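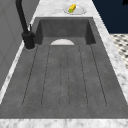
*A simulated sink from the Stotura kitchen set, with the plate and a corn-like object on the far counter.*

**Can a machine clear the kitchen yet?**

Partly, and more slowly than most people would do it. That is the short version of what came out of the Stotura trials in October, which put household chores in front of several control programs and scored how far each one got.

Stotura is a set of simulated kitchens. Every run takes place in software, so a dropped plate costs nothing and the same job can be tried over and over with small changes. The sink kitchen has a dark gray concrete sink with a grooved drainboard, a black faucet on the left and marble counter all around. One of its jobs is to take the corn off the plate and put it in the basin. A person would do this without looking up from a phone call.

Planditz, which makes dishroom equipment for cafeterias, ran its program through that job 3000 times. The corn ended up in the basin in 1145 of them, or a little over a third. The company had expected about half.

The failures fell into a few groups. The most common was a bad first grip. Corn is narrow and bumpy, and when it lies at an angle on a plate with a raised rim, the fingers have to come down in line with it or they catch the rim first. In many runs the program closed on the plate and dragged the whole thing toward the sink. In others it got hold of the corn and let go too early, leaving it on the drainboard. Stotura scores that as a miss, although a person in a hurry might well leave it there.

The faucet caused trouble too. A tall curved spout takes up a lot of the space above a sink, and programs that had been trained in kitchens with short faucets tended to swing straight through it. Planditz now trains with several faucet shapes and says the collisions have dropped, but it has not published a new score.

Ko, a smaller company that works on home machines, took a different approach. It gave its program 184 recorded examples of a person guiding the simulated arm by hand, then let it practice on its own. It did better on the grip and worse on anything that changed the layout. Moving the plate a few inches was enough to send it back to fumbling.

Shop-floor work is further along. Skiltley has machines packing parts into trays at 3 plants, where the parts come down the line facing the same way and the tray is always in the same spot. Home kitchens don't offer that. Counters differ in height, plates get left wherever there is room, and dark sinks give a vision system less contrast to work with than steel ones do.

A good score in simulation also has to be carried over to a real arm, real water and real food, and none of the groups in this round has reported results from an actual home. Ko plans to try one kitchen next, with a staff member standing by the power switch.

The next Stotura round adds a drawer and a dish towel. Entries are open to any group that can run the current kitchen set, and scores will be listed in this newsletter when they come in.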